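Saturday, September 28, 2019

One plate, one cup

I have been eating my toast standing up over the sink for most of this year, and last week I decided that had to stop.

It started with Berenice Carrillo, who came over for coffee and opened my cupboard looking for a mug. She stood there a while. Then she said, very kindly, "Do you run a cafeteria?" I don't! I live by myself in an apartment where the oven door hits the fridge. But I had dishes from my grandmother, dishes from two roommates, the Oei stoneware I bought on sale and never liked (so heavy, and it scrapes when you stack it), and a whole family of free travel mugs without lids.

So I pulled everything out and put it on the floor, which was a mistake, because then I had to step over it for the rest of the weekend. I made a keep pile and a give pile and a pile I called "ask Hakim," since half of it was his from when he moved out. He wanted the soup bowls back. He did not want the fondue set. Does anybody want a fondue set?

The thing I got stuck on was what to eat off of every day. I wanted dishes I'd be happy to see at six in the morning, when I'm not happy to see much. I went back and forth between all white (too much like a hotel) and the speckled stuff everyone has now, and what I kept coming back to was a plain beige plate with a little raised rim, and a blue cup.
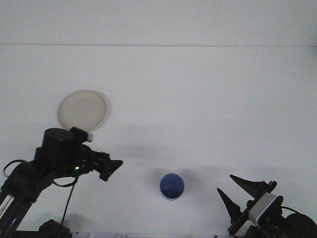
2 min read

I love that blue with the beige. The cup is darker on the inside, and against a white table the two of them look calm in a way my old rainbow stack never did. The plate is a warm sort of off-white, so it doesn't glare at you like the table does, and toast looks great on it. Eggs too. I haven't tried spaghetti and I'm a little scared to.

I did keep more than one of each, before you write in. Yusri and his sister come for dinner and I'm not going to make them share! But the everyday ones live on the low shelf now, right by the kettle, and the rest are up where I need the step stool. My rule is that if I get the stool out, it had better be for company.

The give pile went to the thrift store on Gema Street in three trips. I did sneak my grandmother's gravy boat back out of the last box. I never make gravy. It's on the windowsill with pens in it.

Next up is the drawer with the takeout chopsticks and the dead batteries, and I'm going to need a snack first.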